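Handling Rules for Hand-Held Gripper Sessions: Project Report, Tollham Group
25 Nov 2019 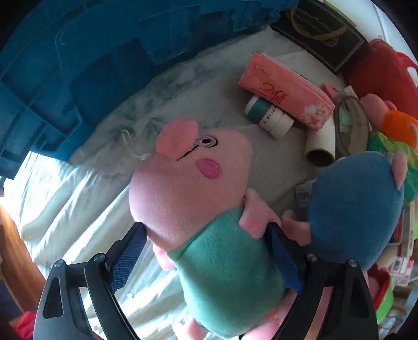

Howard Crabtree objected to our first draft that a rule sheet with no force limit is only a list of habits, and that we should either measure grip force or drop the word "standard". We kept his point and changed the title from standard to rules.

1. Scope
The rules cover two-finger grippers operated by hand on household items and soft toys. Powered arms are excluded.

2. Rules adopted
2.1 Check the pivot screws before each session. Retighten any that turn by finger.
2.2 Grip plush items at the body. Do not lift by string loops, ears or sewn-on parts.
2.3 Close until the item stops slipping, then hold for 2 seconds before lifting.
2.4 Other objects may stay on the surface – clutter is part of the task – but glass is removed.
2.5 Log every drop, including those the operator considers his or her own fault.

3. Trial
Three operators each completed 20 lifts under the August draft. Two of them read rule 2.3 differently, one counting the hold from first contact. The wording above is the corrected one.

4. Open items
Grip force is still unmeasured. Pad wear has no replacement limit – the Hakell sheet gives none for textured pads.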